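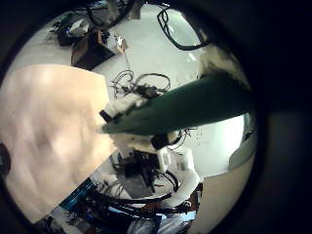

Masaru Takeda wrote back after the October session that the old guide was fine as far as it went, but it went straight from "switch on" to "start recording", and his group lost most of an evening in the gap between the two. Could someone please write down the boring part. Also which way round the wrist cameras go.

Fair. So this is the boring part, plus the recording part again, shorter. It's for groups at the Votau student robotics club who are doing the two-arm pick and handover task for the Ardeleanu round. If you're only doing the single-arm sorting task, skip the handover bits, the rest still applies.

Filed under: Club guides > Two-arm task > Getting started

Print this page | E-mail this page

Before you touch anything

Book the slot on the sheet. Two people minimum, one driving and one on the stop button. The one on the stop button doesn't hold a phone or a drink or a laptop. Swap over whenever you like but say it out loud when you do.

Read the last entry in the log book. If it says a joint was making a noise, check that joint first, by hand, power off.

Hair tied back, lanyards off, sleeves up.

Cables first

Do this with the power off. Every group wants to leave it till later and every group ends up doing it in the middle of a run.

1. Follow each arm's cable from the base up to the wrist with your fingers. Don't just look. You're feeling for a spot where it's pinched or twisted.
2. Move the arm by hand to its furthest reach, then fold it right in. The cable should have slack at full reach and not catch on an elbow when folded.
3. Where it needs holding, use the hook-and-loop ties from the drawer. No zip ties on anything that moves. We have cut through a camera lead getting a zip tie off, it was an expensive thirty seconds.
4. Camera leads get their own run. Don't bundle them with motor power. You get dropped frames and then you spend an hour blaming Virkex.
5. Spare cable goes off the work surface altogether. Coil it, tie it, put it in a crate.

Step 5 is the one that gets skipped. A coil left where the arm can reach will get picked up sooner or later, and then it's in your recording as well.

Wrist cameras

The cameras are very wide, so they see the gripper, the other arm, half the room and probably you. Mount them with the small notch towards the fingertips. Left and right are NOT interchangable, the plates are mirrored — if the screws feel wrong, stop, you've got the wrong plate.

Wipe the lens with the cloth, not your jumper. Then open Virkex, start the preview and do these:

- Close the gripper fully. You want to see the fingers come in from the side of the picture. If they fill the middle, the plate is on backwards.
- Open it fully. Same check.
- Wave at each camera in turn and make sure the preview marked left is really the left one. Swapped labels ruin the whole set and you won't notice till training.
- Look at the delay figure in the corner. Under 200 ms is fine. Over that, unplug the camera, count to ten, plug it in again. Still over? Different port.

Brightness is on auto by default. Turn auto off once the lights are how you want them. Otherwise the picture jumps every time a pale finger swings past the lens.

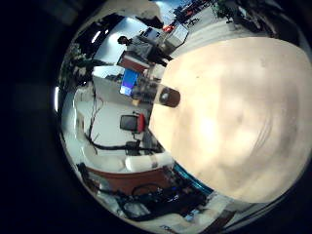 Clearing the space is worth a proper go before each block of recordings, because whatever is lying around gets learnt along with the task. Chairs pushed back, bags away from the bases, coats somewhere else entirely. Then turn the wrist through its whole range with the preview on and see what comes into view, as it will show you much more of the room than you expect. Long black cables lying across a white desk are the sort of thing to sort out at this point: they stand out very strongly against the white and they move between sessions, so either tape them down along one edge or take them away. Same with screens. A bright blue one in the background is fine if it stays put and stays on, less fine if it goes to sleep halfway through. Pick a state for everything and keep it there. Anyone who isn't driving or on the stop button should stay in one place too, sitting is best.

Take a photo of the layout on your phone once you're happy. You'll want it next time when you can't remember where the box went.

Powering up

1. Arms in the rest pose. Check nothing is leaning on them.
2. Stop button pressed in.
3. Main switch on, wait for the controllers to finish. Be patient here, don't click things.
4. Start Virkex, load the two-arm profile. Not the one called two-arm-old. (Aurelia Munteanu is going to delete it, she says.)
5. Release the stop button. Hands clear. Hit Home.
6. Watch both arms home. If either one goes somewhere odd, press stop, power off, write it in the log.

After homing do a slow lap with each arm before trying anything clever. Speed limit stays at low for the first five minutes whoever you are.

The pick

Long round objects are harder than they look. The pads want to meet it square on. Come in at an angle and it rolls, or it twists in the grip once you lift it. What works:

- Line up the wrist first, then come down. Don't do both together.
- Grip near one end for a handover, so the other hand has room. In the middle for a plain pick.
- Close slowly till you feel the resistance on the handle, then a touch more. Not full squeeze.
- Lift, pause, carry on. The pause helps when you're trimming clips later.
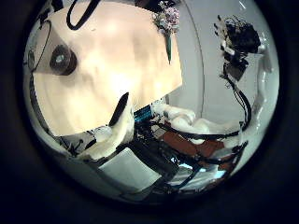

Handover is the same again but with two hands that can hit each other. Agree which one gives and which one takes and don't change it during a set. The giving hand goes to the meeting point and stops dead. Then the taking hand comes in from the side, never from above, since coming from above puts the wrist camera straight into the other arm's forearm. Taking hand closes. Wait. Giving hand opens. Wait again. Giving hand backs off the way it came.

The waits feel silly when you're driving. Leave them in. Our first lot of recordings had none and the trained model let go too early nearly every time.

Keep an eye on the cable loops at both wrists as the hands come together. If one hooks over the other arm, press stop and unhook it by hand. Don't try to drive out of it, you'll only pull it tighter.

Recording

Each go is one clip. Press record, do the task start to finish, press record again. If you fumble it, finish the clip anyway and mark it bad with the red key, don't delete it. Bad ones are useful for checking.

For the Ardeleanu round you need 75 good clips per group. Don't try them all in one evening. People get tired and sloppy and it shows in the data. Blocks of 17 suit our slot length at Trerkby, with a break and a swap of driver between.

Move the object a bit between clips. New spot, new angle. Not miles away, just enough that no two starts are the same.

After each block, play back three clips at random and look at both camera views. Check for:

- black or frozen frames
- an object that's already moving at the start
- somebody's hand reaching in
- left and right drifting out of step

If you find one of those, look at the whole block before going on.

Packing up

Home both arms, stop button in, close Virkex properly (wait for the "saved" message), then main switch off. In that order. Copy the clips to the club drive before you leave, the local disk gets cleared without warning. Lens caps on. Ties back in the drawer please.

Log book: date, who was there, how many good clips, anything that sounded or felt off. "All fine" is an acceptable entry. A blank one isn't.

Still to do on this page: the section on swapping finger pads, and a proper diagram of the camera plates. Masaru, if your group has written notes on either, send them to Aurelia and they'll go in.

Last changed December 2023

Print this page | E-mail this page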